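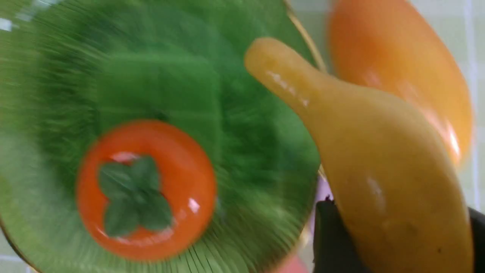

Before you enter a birth, please make yourself familiar with the chart wheel, which Nuken draws in the middle of the main window. The outer ring carries the twelve signs, and the inside area is divided in twelve houses. If you never worked with a wheel before, it helps to think of a round green plate with a thin gold rim: the signs are placed along the rim, and the planets lie inside. The orange-red toy persimmon is resting in the lower left part of the plate, and a planet drawn at this position would belong to the first or the second house, depending on the house system. The houses are counted against the clock, starting from the left side.

Home Install Charts Houses Printing Contact
Print | E-mail

4. Entering a new birth

4.1 Open the menu Charts and choose New. An empty form appears.

4.2 Type the name of the person. Any name is accepted, also a short one. The name is used later for sorting the list.

4.3 Type the date of birth. The month must be chosen from the list, for example February. Do not type it as a number, the form will refuse it.

4.4 Type the hour and the minute as written in the birth record. Use the 24-hour clock, so that 5:40 in the afternoon is entered as 17:40.

4.5 Choose the place of birth. The Zepeda place list contains 1,204 towns with their coordinates and time zones. If the town is missing, press Other and enter latitude and longitude by hand.

Note. For a birth west of Greenwich the longitude must have the letter W. When the letter is forgotten, Nuken takes the longitude as east, and the Ascendant will be wrong although the chart looks quite normal.
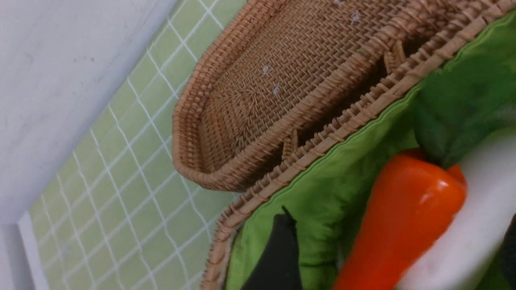 4.6 Check the box Summer time. For towns in the Zepeda list it is filled automatically, but for places entered by hand you have to set it yourself. Old records are sometimes not clear about this. In such case, calculate the chart in both ways and keep the two versions under different names.

4.7 Press Calculate. The wheel is drawn, and the table of positions appears on the right.

Caution. Do not close the window before you press Save. An unsaved chart cannot be brought back.

5. Choosing the house system

5.1 Open Settings, then Houses.

5.2 Select Placidus, Koch, Equal or Whole Sign. In a new installation Placidus is selected.

5.3 Press Apply. All open charts are drawn again with the new houses. Saved charts keep the old system until you open them and save again.

Note. For births at very high latitude, Placidus and Koch can't be calculated. Nuken will show a message and change to Equal for this chart only.

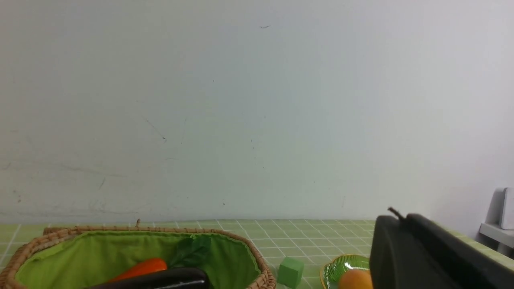
What should I do if the hour of birth is not known?

Leave the field Hour empty and mark the box Unknown time. Nuken then calculates the positions for 12:00 noon and does not draw the houses or the Ascendant. The position of the Moon should be read with care, as she can change the sign during the day.

6. Saving and printing

6.1 Press Save and choose a folder. One folder can hold up to 100 charts. After this you must make a new folder.

6.2 For a copy that other programs can read, choose Export and then the Bratik format. Your own notes are not included in this file.

6.3 Before printing, set the size to 100 percent. With a smaller size the degree numbers on the ring become hard to read.

6.4 Press Print. The wheel comes on page 1 and the table of aspects on page 2.
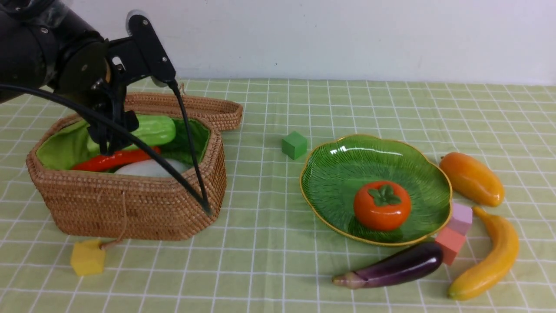

One reader wrote to us that her aspect table was printed without the symbols, only with empty squares, and that she solved it by installing the Grorkico font again and restarting the program. We have tried the same and can confirm it. The font is found in the folder Extras of the installation package.

6.5 If the squares are still there after the restart, open Settings, then Fonts, and select Grorkico for both the wheel and the table.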